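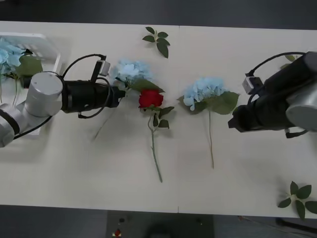

One of our packers asked me on her first shift with the Vonditz if it meant she'd be out of a job by Christmas, and I told her I'd wondered the same thing! We do silk flower bundles, and I've now spent 10 weeks sharing a bench with the Vonditz sorting kit (ordered through Sturkon, 4 payments of $769, ouch).
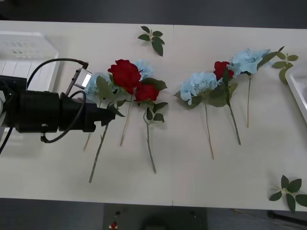 My wrists love it. My patience, less so. Leaf sprigs still trip it up, and I end up doing most of those by hand. Hours stayed the same, but we chat less, and I do miss that. Good kit, lousy manual.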